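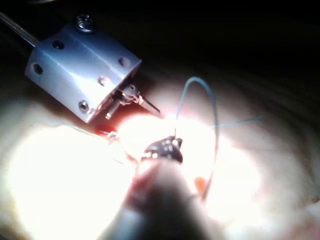 縫合練習パッドの硬さをどう決めるか
セイヤ・ラサネン(Seija Räsänen)氏に聞く

2020年1月16日

縫合練習用の皮膚パッドは、見た目の似た製品が多く、カタログの写真では差がわからない。Groseroで練習用パッドの材料設計を担当するセイヤ・ラサネン氏に、表面の仕上げ、層の構成、保管と交換の目安について話を聞いた。場所はWestsideにある同社の試験室である。

最初に、パッドの表面について尋ねた。完全に平滑な板で練習すると、何が問題になるのか。

「針先の位置決めが簡単になりすぎます。平滑で均一な面では、刺入点をどこに取っても反力が同じです。実際の皮膚には細かい凹凸があり、引けば皺が寄ります。当社では型の内面に浅い肌理をつけ、そのまま転写しています。深くすると糸が溝に沿って走るので、触ってかろうじてわかる程度に抑えています」

色は淡いベージュを標準としている。以前はもっと濃い色も作っていたが、現在は受注生産のみだという。

「淡色は照明を強く当てると白く飛びます。肌理が見えなくなり、刺入点の印も読みにくい。これは欠点として認めています。ただ、濃色にすると黒や紺の糸が沈みます。糸の視認性と表面の視認性のどちらを取るかという話で、当社は糸を取りました。照明は真上から当てず、斜め横から弱めに入れてください。影が出れば、凹凸は淡色でも十分に読めます」

背景についても同じ考え方をとる。試験室では作業台に黒い布を敷くことが多い。

「台が白いとパッドの縁が見えません。黒い布なら縁がはっきりしますし、落とした針も見つかります。毛羽の出る布は避けます。糸に繊維が絡みます」

次に、内部の構成を聞いた。同社の標準品は表皮、真皮、皮下脂肪に相当する三層で、真皮層の下に補強の網を入れている。試作の段階では層間の接着が最も難しかったとラサネン氏は話す。

「初期の試作は、糸を締めると表皮層だけが持ち上がりました。接着面が剥がれるのです。剥離の起点はたいてい刺入点の周囲でした。下の層が硬化しきる前に次の層を流す手順に変えて、ようやく収まりました。待ち時間が短いと色が混ざり、長いと剥がれます。許容幅は狭いです」

網の材質については公表していない。目の細かさは、針が網の糸に当たる頻度を見て決めたという。

「細かすぎると針が滑ります。粗すぎると、締めたときに糸が材料を切って上がってくる。この二つの間で選んでいます」

評価は、人の手による試し縫いと、反復刺入試験の二本立てである。反復刺入試験では同一ロットのパッドに対し、合計2,000回の刺入を行う。

「2,000回という数字に理論的な根拠はありません。社内で最初に決めた回数を変えていないだけです。途中で回数を変えると、古いロットと比較できなくなります。直近のロットでは、およそ1,113回を過ぎたところで刺入抵抗が下がり始めました。急に落ちるわけではなく、なだらかに下がります。利用者が手で気づくのは、それよりだいぶ後でしょう」

抵抗が下がる原因は材料の疲労だけではない。近接した位置に繰り返し刺すと、古い針穴がつながって小さな裂け目になる。

「ですから、練習する方には列をずらすようにお願いしています。切開線を一本使い終えたら、隣に平行に取る。間隔が狭いと、二本目を締めたときに一本目が開きます。パッドを半分に区切り、片側を使い切ってから反対側に移る方法が管理しやすいと思います」

持針器や鑷子の扱いで、パッドの寿命は変わるのか。

「変わります。先端の尖った器具で同じ場所を強くつまむと、表皮層に点状の傷が残ります。縫合の練習より先に、つまみ方でパッドを傷めている例が多い。つまむ量を少なくして、真皮層にかけるつもりで持ち上げれば、表面はあまり傷みません。先端が表面をこする動きもよくありません。こすった跡は光の反射でわかります。そこだけ艶が変わります」

比較のために他社品の話も出た。ラサネン氏は前職のPartanenで、血管モデル用の薄い膜材を扱っていた。

「膜は破れたら終わりですから、評価が簡単でした。皮膚パッドは破れません。少しずつ悪くなるので、どこで不合格にするかを自分で決めなければならない。Partanenにいたときの試験票はほとんど流用できず、記録の様式から作り直しました」

現在の記録票には、ロット番号、室温、刺入位置、抵抗値のほかに、表面の所見を書く欄がある。所見は自由記述だが、使う語は「艶」「皺」「浮き」「裂け」に限っている。

「自由に書かせると、人によって言葉が違って集計できません。『少し変』と書かれても困ります」

保管について、ラサネン氏の指示は具体的である。平置きにする。重ねる場合は間に離型紙を挟む。曲げた状態で長く置かない。表面がべたつく場合は、中性洗剤を薄めた水で洗い、乾いてから少量の粉をはたく。アルコールで拭くと表皮層が硬くなることがあるため、同社では勧めていない。

「緩い皺は放っておいて構いません。平らな台に一晩置けば、たいてい目立たなくなります。皺の底が白く変色していたら、そこは層が浮いています。縫うと剥がれますから、その部分は使わないでください」

固定の方法も聞いた。机に直接置くと、糸を引いたときにパッドごと動く。同社は四辺を押さえる枠Ivuvoを用意しているが、ラサネン氏自身は試験以外ではあまり使わないという。

「枠で四辺を固定すると、張力が均一になりすぎます。二辺だけ押さえれば、引いた方向に皺が寄って、創縁の合わせ方を考えるようになります。初めて針を持つ方は四辺、慣れたら二辺。台の側に滑り止めを敷くだけでも練習はできます」

次の改良点として挙げたのは、端の部分の硬さである。型の縁に近いほど材料が厚くなりやすく、中央と端で抵抗に差が出る。現在の試作では縁の形状を変えたものを333枚作り、中央と四隅の抵抗を測っている。

「まだ半分ほどしか測り終えていません。隅の値は下がりましたが、今度は長辺の中ほどにばらつきが出ています。型の温度を疑っています。来週から、温度の測定点を増やして同じ測定をやり直します」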